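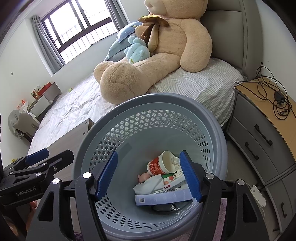
Home | Contents | Previous section | Next section
Print this page | E-mail this article

4.2 Comparison of finger pads on the hand-held gripper

The second part of the study compared two sets of finger pads, which we call Hollis and Plesard after the workshops that moulded them. The Hollis pad is flat and smooth, with a soft outer layer. The Plesard pad is ridged across its inner face and is stiffer at the root. Both fit the same linkage and can be changed with one key. The hand-held tool, the wrist camera and the recording software (Irkar, with the settings given in Section 3.1) were left as they were, so that any difference in the results should come from the pads or from the person holding the tool.

Three of us did the handling. Kashyap and Arruda had used the tool for several months before the trials began in January. Berge had not used it before and was given one afternoon of practice, which was not recorded. Each person worked with both pads in every room, and the order was swapped from one room to the next. Joshi marked the recordings without being told which pad a session was meant to test, although the pads can be told apart in most of the video and we do not claim that the marking was blind.

A grasp was marked as good if the item left the surface it was lying on and was still between the pads when the tool had been raised clear of the rim or edge. Items that came up and were dropped inside the container were marked as slips. Attempts in which the pads closed on nothing were marked as misses. We kept 2,101 attempts after removing those where the tool was started late or the recording stopped early. Of these, 953 were made on open surfaces such as desks and beds and 676 inside round containers with a raised rim. The rest were made on shelves and in drawers, and are dealt with in Section 4.4.

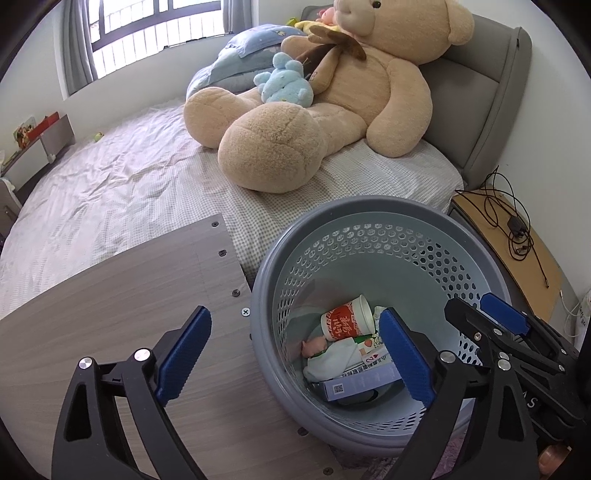
Figure 6. Hand-held gripper with ridged pads at a round perforated container, bedroom setting.

Containers gave more trouble than open surfaces with either pad. The wall limits how far the jaws can open near the bottom, and the operator has to tilt the tool to get one jaw past the rim, so the pads seldom meet an item squarely. What is in the container matters as much as its shape. In Figure 6 a paper cup lies on its side with crumpled white material against it, and there is a small white card on top of a light-blue box. The cup can be taken by its wall and gives way under the pads -- a good case for either set. A card lying on a box is a much harder one. The smooth pad tended to push thin items along until they met the wall, and the ridged pad could catch an edge with the tip of a ridge, but only if the tool came in at a low angle. Kashyap found that angle quickly. Berge did not find it until late in the trials, and his slips on thin items are the main reason for the wide spread in Table 3.

Soft items were the other way round. Tissue and thin cloth caught in the ridges and did not always let go when the jaws were opened, and the operator then had to shake the tool. We marked these as good grasps under the rule given above, but a robot arm repeating the same motion would be left with something stuck to its fingers. We noted 31 such cases, all with the Plesard pad.

Light was a smaller problem than we had feared. Rooms with a bright window behind the work made the far side of the picture pale, but the pads and the item between them stayed clear enough for marking. Deep containers were worse, as the bottom often fell into the shadow of the tool itself -- Jaiswal is now testing a small lamp on the housing, and we leave that to a later report.

Related items
Hillier wrist mount: drawings and parts list
Joshi and Jaiswal: Marking slips in hand-held gripper recordings
Arruda: Changing pads between sessions
Section 4.4: Shelves and drawers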